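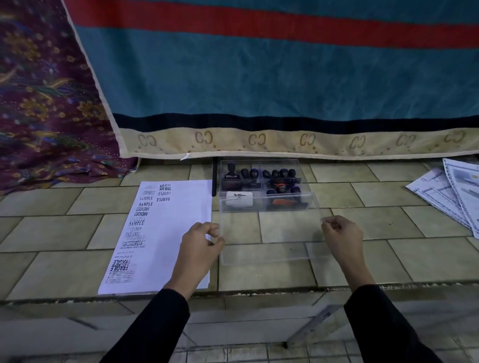 Home Stories Food Garden Subscribe

The small office that would not go away

When Joyce Sang closed her typing and forms business in Dakcombe, she gave away the desk, the chairs and the filing cabinets. The rubber stamps she kept. "I could not think who would want them," she told me, "and after one week I was using them again."

I visited her on a Sunday, together with my colleague Geum-ok Tak, who collects old stationery and has much stronger opinions than me. Joyce makes parcels for her sister's soap business, Parine, and in a busy month she sends 134 of them. Each one needs its labels, and she prefers to stamp them by hand. The printer, she says, is slower when you count the time you spend being angry at it.

Her favourite words are the plain ones. FRAGILE gets the most work, in heavy block letters. AIR MAIL comes second. SAMPLE goes on the little trial bars, and AMENDED is for invoices when her sister has changed her mind about the price. FAX OUT has no job any more, but she will not part with it.

The clear organizer with its lid is newer. Before it, the stamps lived in a biscuit tin, lying on their sides, and the ink travelled from one to another. Now they stand upright in compartments, and the lid keeps the dust off.

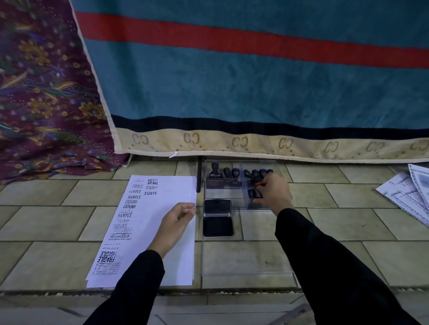
Geum-ok was more interested in the test sheet. She believes that everybody who owns stamps should keep one, and that it should never be tidy. You press the stamp, you look at the edges of the letters, and you learn if the rubber wants cleaning or the pad wants ink. Upside down is fine. One on top of another is also fine.

For cleaning, Joyce uses a damp cloth and a little dish soap, and dries the rubber before she puts the stamp away. Geum-ok prefers a soft toothbrush. They discussed this for 35 minutes and I don't think either of them moved.

I went home with two bars of lemon soap and a paper bag marked SAMPLE, a little crooked.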